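Equipment Review: Fokska Hand-Held Gripper Kit

The Fokska kit is sold in parts for assembly at home or in a shared workshop. The purchaser builds a two-finger gripper, mounts the pads, and uses it by hand to record grasping of household objects. This review covers assembly and first use.

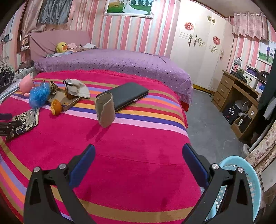

Masanja, 21 June 2026. The kit was assembled at a workshop bench in 79 minutes and then used on a striped blanket spread over a bed. The objects included a hard case with a clasp, a cloth hat, an orange peel and a bunched plastic bag. Soft and irregular items of this kind are a stricter trial than the foam blocks supplied.

The printed manual is clear up to step 29, where the order of the finger screws is given incorrectly. A corrected sheet may be requested from Prelleo, the distributor.

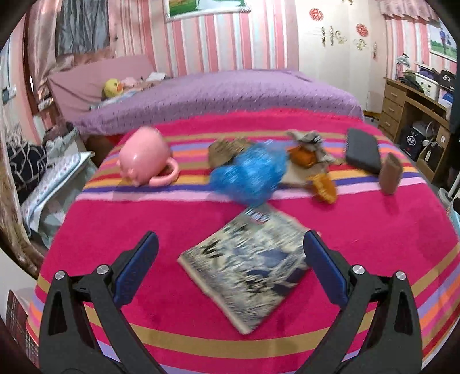
Flat items require practice. A paperback must be approached at its edge with the jaws well open, and the blue pads should be wiped before each session. The Wunico pads, sold separately, fit the same mounts but are stiffer.

The kit is recommended for builders with some prior experience. Beginners should allow a full afternoon. Replacement pads are listed under part number 3406.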